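Robotics > Grippers and end effectors > Faults and failures > Flerkness slip

Flerkness slip

The Flerkness slip is a grasping fault in two-finger robot grippers with soft ribbed pads. The gripper closes on an object, reports a firm hold, lifts it and then loses it some seconds later, usually while the arm is moving sideways. It is best known from thin plastic drinks bottles, which give way under the pads and so make a poor grip look like a good one. The name comes from the test hall at Flerkness, where the fault was first written up after a spill in July 2018.

The fault belongs to systems that learn from recordings made with a hand-held gripper. A person carries the tool by hand and picks up ordinary things with it, and a camera on the tool records the view and the distance between the fingers. A robot arm fitted with matching fingers later repeats the movements. The hand-held tool and the arm's gripper are meant to behave alike. In the Flerkness slip they don't, and the difference is small enough to be missed in a short trial. 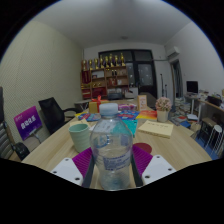

A person holding the tool feels the bottle start to move and squeezes a little harder, mostly without noticing. The recording keeps the finger distance but has no entry for force. When the arm plays the movement back it goes to the same distance and stops there, whether or not the pads are pressing as hard as they did in the recording. With a stiff object such as a mug the motor meets resistance early and the error hardly matters. With a soft bottle the wall bends in, the pads bend with it, and the controller sees a distance that matches what it was told to expect.

Cause

Two things have to come together. The first is wear in the pads. The ribs are pressed flat and spring back many times a day, and after a while they come back a little short. Fingers with worn pads have to close further to press as hard as before. The second is the way the controller decided that a grasp had succeeded. The Sýkora software of the time compared the measured finger distance with the recorded one, and if the two agreed within a set margin it marked the grasp as good and stopped checking. The margin was wide enough to hide the wear completely.

Neither was a fault by itself. Fotisell, who made the pads, gave a service life for them in hours of use, but the users at Flerkness kept no record of hours and changed pads when they looked bad. A pad can slip well before it looks bad.
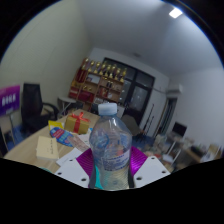
The shape of the object decides where the slip begins. On a straight-sided container the pads meet the wall along their whole height, and the load is spread evenly. Drinks bottles are seldom straight. The one between the pads has broad shoulders tapering to a narrower waist, with fine diagonal ridges on the lower body, so ribs on the pad can come up against ridges on the plastic. Where they happen to fit together the hold is good. Where they cross, contact is reduced to a few small patches and the bottle can turn. In most of the reported cases turning came first and dropping second. Labels make it worse on some bottles, as a loose label can slide round with the pad while the bottle stays behind.

The Flerkness spill

The first reported case happened during an unattended run. The arm was to move a full bottle, with its cap left off for a pouring test, from one end of a table to the other. The grasp was marked as good. The bottle turned part of the way across, tipped and emptied over a power supply on the floor. The supply shorted, the arm lost power and its brakes came on as designed. Nobody was hurt. The log showed a good grasp until the moment of the power cut, and for the first day the supply was taken to be the cause.

Štefánia Mikuš repeated the run with new pads and had no drops. She then put the old pads back and lost the bottle after 16 seconds. Faith Mwaipopo went through the earlier logs from the same hall and compared them with the video. Of 700 grasps marked as good, 506 were held to the end. The rest had slipped to some degree, most of them without spilling anything, and had been counted as successes in two internal reports. Both reports were withdrawn.

Remedies

The changes made afterwards were simple. The controller now goes on checking finger distance and motor current for as long as the object is in the air, and stops the arm if either one drifts. Pads are dated when fitted. A hang test was added at the start of each session: the gripper holds a weighted bottle still for eight minutes, and any turning means new pads. Open liquids are no longer used in unattended runs, and power supplies have been moved away from the drop area.

Sýkora changed the default margin in its next release. Older installations keep the old value until it is changed by hand, and this is still the usual source of new reports.
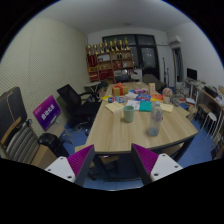
According to Ourania Koutsoukos, the hang test should be done with a bottle that is nearly empty as well as a weighted one, as an emptier bottle is easier to squeeze out of shape and can walk out of the pads without ever being heavy. Her group at Andville has used both since the spill was reported. The Flerkness procedure has not adopted the second test – the reason given is time.

There is some disagreement over whether the name is deserved. Similar drops were known earlier and were put down to dirty pads or poor calibration.

See also: Grasp detection; Pad wear; Playback error; Unattended operation

Page last changed: January 30, 2019

Filed under: Gripper faults | Soft contact | Incidents without injury

Comments (3)

Octavian Hodoroagă
We had the same thing with shampoo bottles and blamed the operators for a month. Is the motor current check any use on small grippers? Ours is so noisy I can't see any drift in it.

Ruairí Noonan
Averaging over a second or so helped on ours. It will catch a slow turn but not a quick drop.

guest
The article should say that cleaning the pads does not fix this. I cleaned mine twice before reading the part about wear.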